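The Room Above Your Head
By Rosaura Yupanqui
Jan 2, 2025

When people move into a new flat, they choose the wall colour first, then the floor, then the curtains. The ceiling stays white because it was white before.

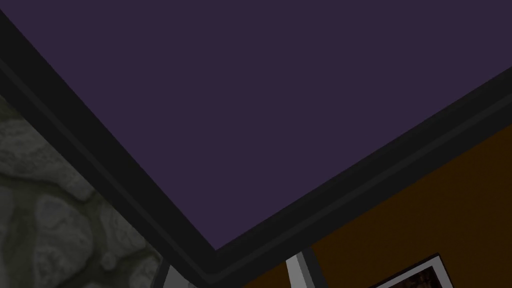 I lived like this for 14 years, in three flats, and I never asked myself why. Then last winter I was ill for two weeks and had to stay in bed. I looked up more in those days than in all the years before. I began to think that a ceiling is a part of the room which we pay for and do not use.

In Kidmont, where I live now, many old houses near the river have coloured ceilings. The painter Angelovski, who has worked in the town since he was a boy, told me that his father mixed the colours at home in buckets. Green was for kitchens. Dark blue was for the room where guests were received, and it was changed only when somebody married. He still gets such orders, but most come from young families who saw the old rooms when they were looking for a house to buy.

His advice is simple. A dark ceiling makes a high room feel lower, and this can be pleasant in a bedroom. In a low room he prefers to take the wall colour up, a little lighter. He always uses matt paint, for the reason that a shiny one shows every mark of the roller. For a border he asks the customer to wait 8 days and live with the plain colour. Many of them then want a thinner border, or a different one.

The cost surprised me. For my bedroom I paid around 500 for paint and work together, and it was finished in 2 days. The furniture went to the corridor, and I slept at my sister's place in Clarkier.

My colour is a warm grey with some red in it. In the shop it was called Melent, and I could not find out what the word means. In the morning it looks almost pink. My neighbour thinks it is too heavy and says so each time she visits, but she also asked for the painter's telephone number.

In January the light is short here, and I thought I would regret it. So far I do not. I am now looking at the kitchen, and I think it will be green.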